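Bring back the bread plate

My local café, Gellia, stopped giving out side plates in April. Bread now comes on a board shared by the whole table, or in a paper bag if you are eating alone. The owner told me it saves washing 96 plates a day. I believe her, and I still think it is a mistake.

A plate gives you somewhere to put things down. You can eat half a slice, talk for a bit and go back to it. With a board, you hold the bread or you lose track of it – and the crumbs go in your lap.

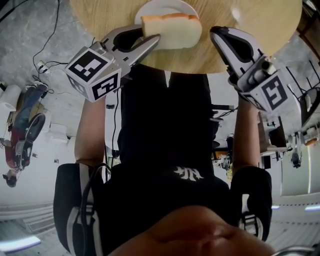

A thick slice and a plain white plate on a round table.

Chaimae Hajji, who ran the kitchen at Brader before it closed, had 200 side plates for a room of 2 long tables. She bought them second-hand and was never short. Breakages were few, she says, and customers stayed longer over their soup.

I don't mind paying a little more for the washing-up. Put it on the price of the soup. Boards are fine for cheese, and I would leave them there.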